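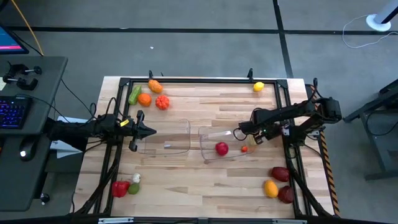 Mesa de clasificación con dos brazos y dos cajas transparentes.

pdaza
9/18/21
Proyecto de asignatura, grupo Stomero. Tarea: repartir fruta y verdura entre las dos cajas. Llevamos 132 episodios teleoperados y la política falla sobre todo con el limón, en la esquina del fondo. ¿Más datos o cambiamos la disposición?

h_chauhan
Más datos no. Con el limón tan lejos trabajas cerca del límite de alcance – mira el jacobiano ahí antes de grabar nada.

neledg
No estoy de acuerdo. Si el operador llega, la política debería llegar. ¿Cuántos episodios empiezan con algo en esa esquina?

pdaza
14. El resto tiene los objetos más agrupados.

neledg
Pues ahí lo tienes. Aleatoriza posiciones y repite.

h_chauhan
Puede ser, pero comprobar el alcance son diez minutos. También revisaría el plástico transparente: a nosotros los reflejos del fondo nos estropeaban la profundidad.

o_ulloa
¿Usáis profundidad o solo RGB?

pdaza
Solo RGB. Con la manzana y el pimiento acertamos casi 82 de cada cien; el ajo se resbala al cerrar la pinza.

o_ulloa
Entonces lo del plástico me preocupa menos. Para el ajo, baja la velocidad de cierre y registra la corriente del motor.

pdaza
Mañana miro el alcance y subo los registros.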